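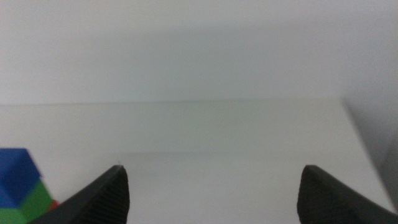
Wisa's two fingers, wide open. The toy is over on the left.

The Robot That Said "Done!"

Suppose you ask your little brother if he put his toys away. "Yep, all done!" he says. Do you believe him? Or do you go and look?

Most people go and look. But when a machine says "all done," grown-ups often believe it right away. The words come up on a screen in neat green letters, and that seems to be enough. It shouldn't be, and a robot arm named Wisa is a good example of why.

Meet Wisa

Wisa is a robot arm at a workshop in Dravthorpe. A company called Hostgate built it to pick up small toys and put them in a bin. It has a gripper with two black fingers. The insides of the fingers have little ridges on them, a bit like the bottom of a sneaker, to help them hold on.

The company's leaflet said Wisa had picked up 500 toys "without a single error." That is a big claim. When you read one like it, try asking two things. Who was checking? And what did they call an error?

Nabila Sopacua asked both. Her job is testing machines before other people have to work next to them. She wrote to Hostgate, and the answer came back in January. The checking had been done by Wisa. The robot had marked its own homework!

The test

Nabila and her coworker Hafiz Ismail set up a test of their own. They put one toy on a white table, told Wisa to pick it up, and watched. Then they wrote down what they had seen, on paper, before looking at the screen. They did this 43 times.

After every try, Wisa's screen said DONE.

The paper told a different story. Wisa had picked up the toy 33 times. The other times it had closed its fingers on plain air, lifted the air, carried the air over to the bin, and let go of it very gently. Then it said DONE.

Hafiz says he laughed the first time. By the fourth time he had stopped laughing, and he went to find the person who had written the program.

What went wrong?

You might think the robot was lying. It wasn't. To lie, you have to know what's true and say something else, and Wisa didn't know whether it had the toy or not. It had never been told to find out.

The program went like this:

Open the fingers.
Move to the toy.
Close the fingers.
Go up.
Go to the bin.
Open the fingers.
Say DONE.

Read it again slowly. Is there any step that says "check that you are holding something"? There isn't. DONE only meant "I got to the end of my list." People reading the screen thought it meant "the toy is in the bin." Those are two very different things, and they had the same word.

Esther Mollel wrote that program. She was pretty open about it when Nabila showed her the paper. In her first tests the toy was always in the same spot, so the gripper always got it. She meant to add a check later and then she forgot.

Why did it miss?

Missing the toy was a separate problem. The arm was using an old measurement of where the table was. Somebody had bumped the table, it had moved a little, and Wisa kept reaching for the place where things used to be. Think of walking down the stairs in the dark and stepping down for one more stair that isn't there. Your foot was sure. Your foot was wrong.

But didn't it have a camera?

Good question. Yes, it did. The picture at the top of this page was taken by a small camera that rides along on the arm. In it, the toy is beside the left finger, blue and green with a tiny bit of red showing, and the space between the fingers is just white table. You can tell in one second that the robot isn't holding anything.

Wisa's camera was used to find the toy at the start. After that, the program never looked at its pictures again. Having a camera is a bit like having a library card. It doesn't mean you've read the books.

So if somebody tells you a robot "can see," ask what it does with the seeing.

Is that dangerous?

With a toy, not very. The worst thing you get is an untidy table. But grippers like this are used for other jobs too, and a robot that says DONE can be the signal for something else to begin. A lid might come down. A belt might start moving. A person might reach in to grab the box, thinking the arm is finished. If DONE isn't true, all of those things happen at the wrong moment.

Bořivoj Malý, who runs the workshop, had one rule before any of this: nobody puts a hand near the arm while its power is on, whatever the screen says. He has kept that rule. He thinks it's the only part of the whole business that worked properly from the start.

What did they change?

Esther added 2 checks. In the first one, the robot feels how far its fingers have closed. If they go all the way until they touch each other, there can't be a toy in the middle. In the second one, the camera takes another look after the arm goes up. If the two checks don't agree, Wisa stops and the screen says NOT SURE.

They also measured the table again and fixed it to the floor.

Hostgate says the problem is now solved. Maybe it is. Nabila would like to see a longer test, with different toys, counted by people. A very thin toy might fool the finger check, because the fingers would be almost closed anyway. A white toy on a white table could be hard for the camera. She asked for both to be tried, and she's still waiting for the results.

Try it yourself

You need a friend, a blindfold, a small block, and thick winter gloves.

Put on the gloves and the blindfold. Your friend puts the block on the table in front of you and tells you where it is. Sometimes your friend should quietly move it after telling you. Reach out, close your hand once, lift it, and say "done" no matter what. Your friend writes down whether you really had the block.

Now play again, but this time you may say "not sure." Compare the two lists. Which one would you trust?

Seul-gi Baek tried this with her fourth-grade class. One student asked if "not sure" should count as a mistake. The class argued about it until lunch, and they didn't all agree.

Words to know

Gripper: the part of a robot that grabs things.
Program: the list of steps a robot follows.
Sensor: a part that measures something, such as light, touch, or how far a finger has moved.
Fault: something in a machine that doesn't work the way it should – even when the screen says everything is fine.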